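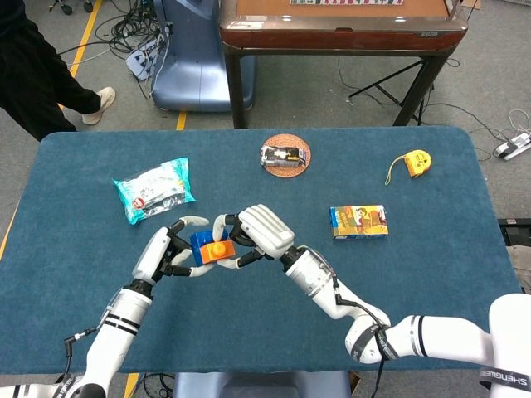 A blue brick and an orange brick held by two white robotic hands over a teal-blue felt tabletop.

Search this site
Search
Clear

How to Cover a Work Table With Felt

By Wissam Khasawneh
January 20, 2024
258 shares
2 comments

A hard tabletop is noisy, and small things slide off it. Toy bricks bounce, coins roll, and a screw dropped near the edge ends up on the carpet. Felt fixes most of that for very little money. You can cover a plain rectangular table in an afternoon, and the cover comes off again if you use the method below.

I keep mine in a dark teal. Light felt shows every crumb, and black felt hides black screws. A dark blue or green is a good middle choice for bricks, model parts and general sorting.

What you need

Felt, cut larger than the tabletop by four inches on every side
Spring clamps or binder clips
Wide elastic, or double-sided carpet tape
Tape measure
Sharp fabric scissors
Chalk
Lint roller

Buy felt by the yard from a roll. Craft sheets are too small and you will feel the joins under your hands. Wool blend lies flatter than acrylic and costs more. Acrylic is fine for a table that children use. My table came from Jundotwood and has a square edge, which makes folding easier than a rounded one.

Measure the table

Measure length and width at both ends, not just in the middle. Older tables are often out of square. Write down the larger figure each time, then add eight inches to each. For a top that is 30 inches wide, you want felt 38 inches wide.

Keep the tape measure on the table while you work. You will want it again for the corners.

Cut and lay the felt

1. Wipe the tabletop and let it dry completely. Any grit will show as a bump.

2. Spread the felt face down on a clean floor. Mark the cutting lines with chalk on the back.

3. Cut in long strokes. Don't lift the felt while cutting.

4. Lay it face up on the table with an even overhang all around.

5. Clamp the middle of one long side. Go to the other long side, pull until the surface is smooth, and clamp there. Do the short sides the same way.

6. Work from the middle of each side toward the corners, smoothing with your palm. Pull gently. Felt stretches, and if you pull hard it will ripple a week later.

Fold the corners

Fold each corner the way you would fold the sheet on a bed. Tuck the short side flat against the edge, bring the long side over it, and pin or clamp under the table. If the corner is bulky, trim a small square out of the hidden layer. Leave at least one inch of felt past the cut.

Fasten it

For a cover you can remove, sew or staple elastic across the underside corners of the felt, so it fits like a mattress pad. For a fixed cover, run carpet tape along the underside of the tabletop and press the overhang onto it. Do not glue felt to the top surface. It soaks through and leaves hard patches.

Using it

Put cups on a coaster, cork or woven, and keep it toward the back. Sealed snack bags and small cartons do no harm, but open them somewhere else. Felt holds on to salt and sugar.

Building bricks press together well on felt if you pick them up first. Squeeze them between your fingers over the table. Pushing down makes the bottom brick sink and tip. For a tall build, set a flat book or a baseplate underneath.

Cleaning

Use the lint roller once a week. Vacuum with the brush attachment when dust builds up. Blot spills with a dry cloth, then a damp one, and don't rub. Most felt should not go in the washing machine.

2 comments

Precious Van der Merwe
Does the elastic hold on a table with a center leg?

Wissam Khasawneh
Yes, the elastic only goes across the corners, so the leg is clear of it.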